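Report of a Visit to the Sodbridge Bedding and Linen Works
Published by the Residential Services Office, April 2024

Purpose of the visit

The Residential Services Office is responsible for the supply of bedding to 2 halls of residence and to the guest rooms attached to them. The present supply agreement is due for renewal, and in January the Office accepted an invitation to attend the open day held by Patia at its works in Sodbridge. The visit was intended to give staff a clearer understanding of how the goods are made, laundered and repaired, and to allow questions to be put directly to those who do the work. No commitment to purchase was made before, during or after the visit.

Arrival and introduction

Visitors were received at the gatehouse on Mill Lane and taken to a meeting room above the dispatch hall. A short talk set out the history of the site, which began as a blanket mill and was later extended for the weaving of cotton and mixed cloth. The older sheds are still in use for storage. The roofs were renewed in stages, and one was still under repair, so the route through the works differed from the one printed in the visitor leaflet.

The company stated that 190 people are employed at Sodbridge across all shifts. Most of the weaving staff have moved to a four-day pattern. The Office asked how this had affected delivery times in the autumn, when halls place their largest orders. The reply was that orders received before the end of June are normally met in full by the first week of September. Later orders are filled from stock, and colours may vary.

Weaving and finishing

The weaving shed was the loudest part of the tour and ear protection was issued at the door. Visitors walked along a marked path between the looms and were able to stop at two points. At the first, a length of sheeting was being checked for broken threads. At the second, staff demonstrated the change from one width to another, a task which takes most of a morning.

Finishing is carried out in the adjoining building. The cloth is washed, pressed and cut, and the hems are sewn on machines arranged in short rows. Visitors were shown the difference between a single and a double hem and were invited to handle samples of each. The double hem adds a little to the price of every sheet. Several of the delegates from hotels said that they would not now buy anything else, and the Office took note of this, as torn hems account for a large share of the items withdrawn from the halls each summer.

The steam plant was supplied by Gasix and was installed when the old boiler house closed. It could be viewed only through a window. A display panel beside the window explained how heat from the rinse water is recovered and used again. The panel was clearly written, although the type was small and the corridor too narrow for a party of that size.

The Lã range

After a break for tea, the company introduced its range of wool bedding, sold under the name Lã. The range consists of mattress covers, blankets and a light quilt filled with washed wool. It is made in smaller quantities than the cotton goods and costs a good deal more.

The Office had some interest in the mattress cover as a possible item for guest rooms. It was told that the cover may be washed at a low temperature and must be dried flat. This would be difficult to manage with the drying space at present available to the halls, and the matter was not taken further. The blanket was thought to be of very good quality. A sample has been requested in the grey and in the oatmeal shade.

Testing and laundering

The test laundry was, for most of the party, the most useful part of the day. Sheets and pillowcases are put through repeated washes and are measured after each set for shrinkage, loss of colour and strength. The longest test in progress at the time of the visit was planned to run to 300 washes. Samples taken from earlier tests were laid out on a bench in order of age, and the thinning of the cloth towards the end of the row was plain to the touch.

Staff explained that dark colours lose most of their depth in the first few washes and change slowly after that. They advised that replacement items should be washed separately before being issued, so that they match more closely those already in use. They also advised against mixing old and new sheets in the same room. 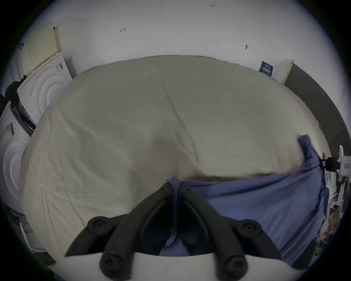

The question of colour was raised again in the discussion which followed. The halls at present use white throughout, which simplifies sorting but shows every mark. The company's view was that pale neutral shades give a longer working life in student rooms, provided that one shade is chosen and kept for several years. The Office will consult housekeeping staff before reaching a view. Any change would have to be made hall by hall, over the summer closure, and the existing white stock would be moved to the guest rooms.

Repairs and returns

The final stop was the repair room, where returned goods are sorted into those which can be mended, those which can be cut down into smaller items and those which are sent for rag. The company offers a repair service to customers holding a supply agreement. Goods are collected monthly in numbered sacks and returned within three weeks. During the past year the service mended 736 items for one customer of a similar size to the halls. A copy of the price list was provided and has been placed on file.

Practical remarks

The works can be reached on foot from Sodbridge station, but the pavement ends before the bridge and colleagues are advised to take the bus. Flat shoes are required. Lunch was provided and was adequate, though hot drinks ran short in the afternoon. Parking is limited to the yard behind the dispatch hall and must be booked in advance.

Matters to be taken forward

The Office will request written prices for double-hemmed single sheets and pillowcases in white and in one neutral shade.

Housekeeping staff will be asked to record the reasons for which items are withdrawn during the summer term.

The repair price list will be compared with the present cost of replacement, and the result will be reported with the papers for the renewal of the agreement.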